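Somewhere in the drawer under my desk there are three gamepads, and at any given moment one of them works. I make small arcade games in the spare room, so the hardware takes a beating, mostly from me losing to enemies I programmed myself. A few habits that have kept the place running:

**Sticky buttons.** Cotton swab, rubbing alcohol, patience. Work around the edge of the button and press it a lot. If you reach for the cooking spray, as my brother once did, please close this page and think about your life.

**Labels.** I have 32 cables and used to recognize none of them. Tag both ends. The end you didn't tag is the one you'll be holding in the dark behind the desk.

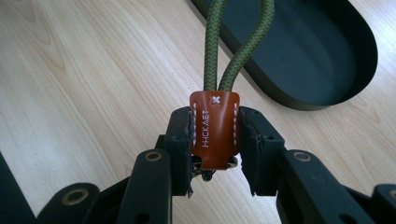

*Small brown leather tag.*

**Crumbs.** Turn the keyboard upside down and tap it over the sink. Don't do it over the desk unless you enjoy meeting the same crumbs twice. Keycaps can go in a bowl of warm water with dish soap, and they need to dry overnight. Take a picture of the layout first. I spent 16 minutes hunting for the home of a key I have never once pressed.

**Drift.** Before you open up a controller, raise the dead zone in the settings. My own game, Vena, shipped with it set to 6 percent, and I got a stack of polite emails from people whose ship kept wandering left into the lava. It was their thumbsticks. I apologized anyway. 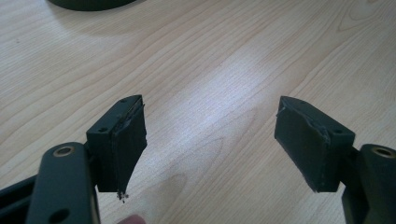 Duygu Başaran

**Tabletops.** Felt pads under the monitor stand, a coaster under the mug. A white ring on a waxed table will sometimes come out with a soft cloth and a little mayonnaise, left on for an hour. You will smell like a sandwich during playtesting.

**Batteries.** Take them out of anything you won't play before December. Put them in a jar marked "good" or a jar marked "bad," and never start a third jar.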